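Subject: Re: [Prastdale-housing] Guest bathroom in the Winer unit
From: Faustino Zamudio
To: prastdale-housing list

On the question from earlier this month:

> Do we want a tray or an organizer on the vanity before
> the January guests come? Esquivel quoted 380 for the
> built-in kind, all 5 units. I would like an answer by 6.

I would skip it. A plain white mug does the job. Toothbrush and toothpaste both go in it, back left corner of the counter, and the rest of the top stays clear for wiping down. The sink is on the right, so the mug is out of the way of the faucet.
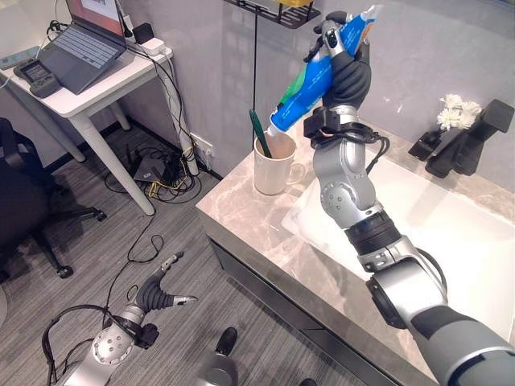

The tube should go in cap down. Laid flat it ends up in the basin sooner or later, and then there is toothpaste on the marble pattern, where it dries and takes some scrubbing.

The artificial flowers can stay by the faucet. The shelf has a slotted bottom, so small things should not go up there – they drop through. Larger items are fine.

If people in the Ferkulville unit still want the built-in organizer, get a separate price for that one.

Faustino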